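Notebook, textile bench, August, 14:20

Continued with the striped mattress cover cloth from Eglītis. Last time the stripes came out not parallel after washing and I wrote that the loom was guilty. I want to correct this. I measured the unwashed roll again and it is straight on both edges, so the skew comes later, in our own washing or drying.

Today: 2 pieces from the same roll, both marked in the warp direction with cotton thread. Piece A washed at 30 degrees and dried flat on the net. Piece B the same wash, but hung by one corner, as we did before (my mistake, I did not think it is important).

15:45. A is still too damp for measuring. B already pulls to the left, I see it without the ruler. Left both until evening.

19:10. A: skew 3 mm over the full length. B: 10 mm. I repeated the reading of B because I did not trust it, same number. The Prenton sheet gives no limit for skew, only for shrinkage, so I do not know what we should call acceptable. Must ask before we cut anything for the order from Vosier.

The stitching thread also bled a little near the hem on B. Maybe it is the detergent. The old box was finished and I opened a new one, so please do not compare the color with the June pieces.

To do: wash one more piece and dry it flat but face down. Buy pins, the rusty ones leave spots. Return the long steel ruler to the Rorkus cabinet, it is still on my bench.

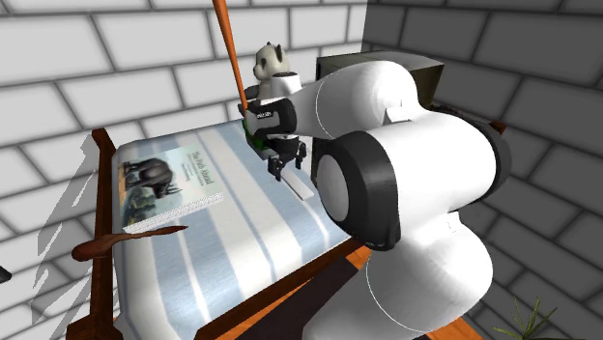

Striped mattress, simulated room with brick walls and robot arm.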